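Teaching the arm to pick up flowers, part two

Posted August 25, 2022

The flower task is further along than it was in my last post, so I'm writing down where it stands before I forget the details.

For anyone who skipped part one: the job is to pick up one artificial flower by the stem, turn it upright, and put it in a container. I drive the arm by remote control and the computer records what the cameras see and where the arm goes. Later I train on the recordings and see what the arm does without me. I started in the spring with foam blocks. Blocks were easy and told me very little, because a block looks the same from most sides and doesn't care where you grab it.

I now have 462 recorded runs of the flower task. The first batch was bad. I had never driven the arm near anything bendable, and I kept stopping above the stem to think. The trained arm then did the same thing. It would come down, stop above the stem, and stay there. I threw out every run where I paused for more than a couple of seconds and that mostly cured it. What I do now is decide the whole move before I start recording. If I change my mind halfway, I end the run and delete it.

I tried two ways of showing the motion. The first was moving the arm by hand with the motors slack. It feels natural, and for blocks it worked fine. The trouble is that my hand and sleeve end up in the wrist camera's view half the time, and they won't be there when the arm works alone. The second way is the Keskinen controller, a small copy of the arm that I hold and move while the real one follows. There is a slight lag and you can't feel what you are touching. I bent a few stems learning that. It took me 15 sessions to get to where I could pick up a rose on the first try most of the time, and I still drive better in the morning.

Some notes on the grasp itself.

Come in with the fingers on either side of the stem and go lower than you think. Early on I was closing too high, and the pads caught the stem instead of seating around it.

Stay away from the leaves. A leaf between the finger and the stem makes the grip feel solid on the controller, and then the flower swings around when you lift. On the roses I aim for the bare length below the lowest leaf. On the hydrangeas the stem is short enough that I take what I can get.

Line the wrist up with the stem before going down. If I rotate at the last moment, the recording teaches the arm to rotate at the last moment, and it is worse at it than I am.

Vary the start. I move the flowers between every run, including piling them so that one bloom covers part of another. The overlapping ones are slow to record and I don't enjoy them, but the arm couldn't separate two flowers at all until I had a decent number of them.

I keep the recordings in Plomine, which does the job. It will let you mark a run as good or bad and add a line of text, and I wish I had written that line every time. There are stretches from the early weeks with no notes at all, and I had to watch them again to find out which ones to keep. The training itself I run overnight on the old desktop.

The latest version of the arm's program picks up a lone rose more often than not. With a hydrangea on top of it, the result is poor. It usually goes for the blue one whichever flower I asked for. I think I have too many runs where the blue flower went first, and the fix is to record more the other way around. Placing is a separate problem. Getting the stem over the rim needs a high lift, and I was lazy about lifting in the first hundred or so runs.

I also changed the wrist camera mount last month. The old one was a Loltier bracket that worked loose, so the view shifted a little over a long session. The new one is screwed down. The view is close to the old one but it isn't the same, and I haven't decided whether to keep the older runs or start over with the new view only. For now they are mixed together.

These are all from the wrist camera. 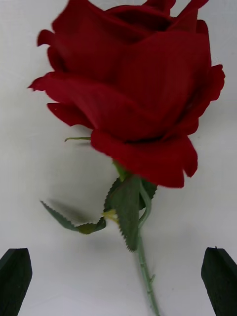
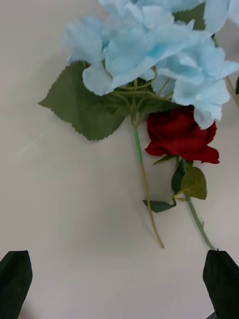
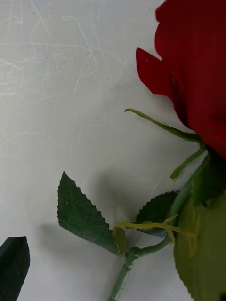
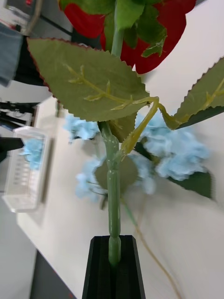

Artificial red rose, wrist camera view. The hydrangeas are in the second and fourth pictures, and in the last one the gripper has the rose by its stem.

In September I want to get to 701 runs, which is the number of block runs I had when I stopped, so the two sets will be the same size. After that I'll try the Truladness stems, which are thinner and have no thorns. I have 8 of them in a drawer. If you drive an arm like this and have found a good way to record overlapping objects, the comments are open.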